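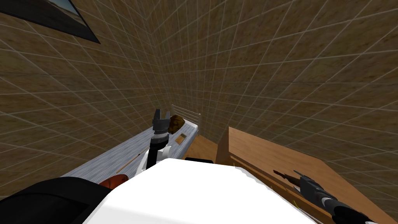
Figure 3. Simulated bedroom from the Kandus scene set, seen from the robot's head camera, with one arm over the bed and the other over the desk.

4. Planning for Two Arms in Cluttered Rooms

4.1 Why bedrooms

When we began building scenes for this work, we had in mind the usual kitchens and workbenches, and for quite a while that is what we used. It was Liette Gauthier who pushed us toward bedrooms, and we are grateful that she did. A bed is a wide, low surface that the robot has to reach over, a desk is a higher and narrower one, and in a small room the two often stand close enough together that a robot parked between them can work on both without moving its base. In Figure 3 the left gripper is open over the striped blanket while the right one hovers just above the desk, and a planner that treats the two arms as separate problems has a hard time with this sort of layout — the torso takes up a good deal of the shared space, and every lean toward one side changes what the other arm can still reach.

The scenes are generated by Kandus, our scene builder, which places furniture along the walls of a room and then scatters small objects over whatever flat areas it finds. The planner itself is called Tundby. The two programs talk through a plain message file, so that either one can be replaced without much trouble, and we would warmly encourage anyone who wishes to try a planner of their own to do so.

4.2 Choosing which arm moves first

Tundby keeps a short queue of candidate grasps for each arm. A candidate is a gripper pose, a width, and a score, where the score mixes the expected quality of the grasp with the amount of free space around the wrist. In an early version we simply took the best candidate for each arm and planned both motions at once in the full joint space. This was pleasing on paper and slow in practice, and it had the unhappy habit of giving up whenever one of the two targets was out of reach, even if the other was perfectly easy.

The current version works in stages. It first plans the arm whose best candidate has the least free space around it, on the idea that the harder motion should get first pick of the room. The path is stored as a swept volume, and the second arm is then planned around it. If no path is found for the second arm, Tundby goes back, puts a cost on the part of the first path that was in the way, and tries again, up to 6 times. We had expected to need many more tries than that, and we spent a fair amount of January convincing ourselves that the limit was not hiding a bug.

4.3 What the head camera does not see

A point that deserves a little more room than it usually gets is self-occlusion. The view in Figure 3 is what the perception module receives, and large parts of it are filled by the robot's own body: the white torso at the bottom, the black housing at the lower left, and both arms. The red object near the close end of the bed shows only its top curve, and the left gripper overlaps the brown, lumpy object lying on the blanket behind it. A segmentation model that has been trained on clean views will tend to report the visible sliver of the red object as the whole thing, and it may well join the gripper and the brown object into one.

We handle this in two steps. The first is to render a mask of the robot from its joint angles and to mark those pixels as unknown. They must never be marked as free, which was the mistake in our first release and the cause of several puzzling collisions. The second is to carry object estimates forward in time, so that an object seen before an arm moved in front of it keeps its last pose, with an uncertainty that grows slowly until it is seen again. Thin items are the hardest for this step. The long stick on the blanket covers so few pixels that a small error in the mask can remove it altogether, and so we widen the mask by a smaller margin wherever a tracked object is known to be narrow.

4.4 Test set and settings

The test set holds 1,237 scenes, none of which was used while tuning the planner. Each scene was run with 5 random seeds, and the seed affects both the sampling inside Tundby and the noise added to the depth image. All settings were kept fixed over the whole set, including the mask margins described above. Ettore Pace wrote the replay tool that lets us step through a failed run one message at a time, and much of the failure analysis in the next section rests on it — readers who want to follow along will find the replay files stored beside the scenes, under the same numbers.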